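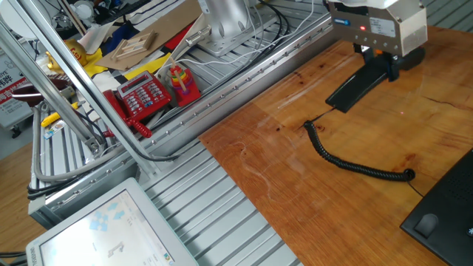
A coiled cord on the tabletop.

Vuvik Drawer Trays, the 30-piece set

I've been meaning to write about these for months, and a note from my friend Shireen Van Wyk asking whether she should buy them finally got me to sit down and do it. I bought the Vuvik set in December, when my kitchen drawers had reached the point where I had to slide a hand in flat to push the whisk down before anything would open (you may know the feeling!).

The set comes as 30 clear plastic trays in four sizes, and they clip together along the sides so they don't wander when you shut the drawer hard. I paid $42, and I'd pay it again. The long narrow ones are my favorites, and they've been wonderful for pens, chopsticks and all those birthday candles I can't seem to throw out. The small square ones hold batteries and stamps very nicely.

Now for the grumbles. The clips are stiff at first, and I snapped 2 of them before I learned to press from the middle. The trays are also a touch shallow, so my garlic press sticks up and catches on the counter lip. If your drawers are deep, the Mokgethi bamboo dividers might suit you better, though they cost more and you'll need to measure carefully.

My one piece of advice is to empty the drawer completely before you start. I did my first one without sorting anything, and all I got was the same old takeout menus standing up in tidy rows. The second drawer I sorted on the bed with a cup of tea and a trash bag, and it has stayed neat ever since.

Four stars from me, and Shireen, yes, get the big set.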